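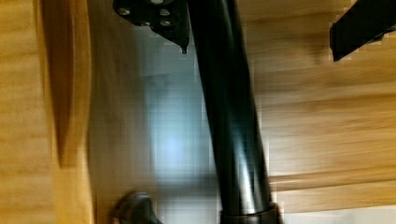

Is the Soseck tabletop loom good enough for teaching a room full of beginners?

For small groups it is, as long as you warp the looms yourself the evening before and keep a spare heddle in your bag. I've been using a pair of them for my weaving afternoons at the Ondusby craft barn since November, with all sorts of people, from Brownies to a very cheerful retirement party, and I've grown fonder of them than I expected to!

I teach simple band and scarf weaving, mostly to people who have never touched a loom, so what I want is something that forgives a heavy hand. The Soseck does. The ratchet clicks firmly, the beams stay where you put them, and when a child leans on the front bar (they all do, bless them) the tension hardly shifts. My old Voreck was prettier, I'll admit, but it slipped so often that I spent half the session crouched under somebody's elbow putting it right.

Setting up is where you need a bit of patience. The booklet covers the assembly nicely and then skips through warping in two short paragraphs, which would have left me quite lost as a beginner. Ronja Bråten, who shares the barn with me and dyes the most glorious wools, sat down with a pot of tea and worked out a better order for the steps, and we've used hers ever since.

A few grumbles. The shuttles are rough at the ends and wanted a good sanding - mine kept catching on the Daza cotton I buy for beginners. The clamps are too shallow for a thick table. And at 236 pounds each they're a lot of money for anyone who only wants to try weaving once or twice, so do borrow one first if you can.

Still, there's nothing quite like seeing a nine-year-old hold up a wobbly bookmark as if it belonged in a museum. I'm hoping to add another loom before the spring visits start, and it will be a Soseck again, though I'll be sanding the shuttles before anyone gets near them.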